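ok, thread. Been running the Stuleck sorting kit on the bench for 19 days now and people keep asking if it's worth it. Short version - mostly yes. Long version below

What you get for $1,710: gripper, mount plate, cable set, the Wula software license for one year. NO arm. Read that again. The product page is kinda shy about it

Setup. Manual says one afternoon. Took me two, and most of the second one was the mount plate. Holes didn't line up with my wrist flange so I had to order the Dirnier adapter. Another 23 bucks plus shipping, grr

Calibration is the good part. Jog to three corners, tap ok, done. Redid it after I bumped the table and it was fine first try

Software wants you to name every shape before it'll do anything. Tedious. But then you type "group by color" and it writes the moves for you, and you can edit them as plain text. Love that

Running red and green on the plastic blocks now, stars and cylinders. Blue and yellow are next in the list

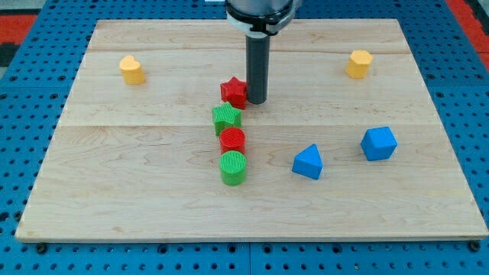

Hirano asks whether it copes with pieces packed that close together, since theirs kept knocking the neighbors over and they ended up sending the kit back.

Fair. Depends on your approach height. Default is way too low imo. Raise it, slow the last bit down, and set the spacing option to "tight". It's buried under Advanced > Placement, no idea why

Out of 869 logged picks so far the misses are nearly all on the heart. Odd outline, the grip point it chooses is off center. You can drag it over by hand and it remembers

Stuff I don't like: fan noise from the controler box. License renewal price isn't listed anywhere. Support took four days to tell me to restart it

Stuff I do like: it logs everything, exports to csv, doesn't need the cloud. Unplugged the network for a whole day and it didnt care

Would I buy it again? If you already own an arm, yeah. If you don't, wait for the bundle, they keep hinting at one

Doing the blues tomorrow, will post the settings file when it's cleaned up

Related
Dirnier adapter plates - which one fits what
Wula license: what runs offline
Stuleck kit unboxing, October
Cheap grippers compared, part 2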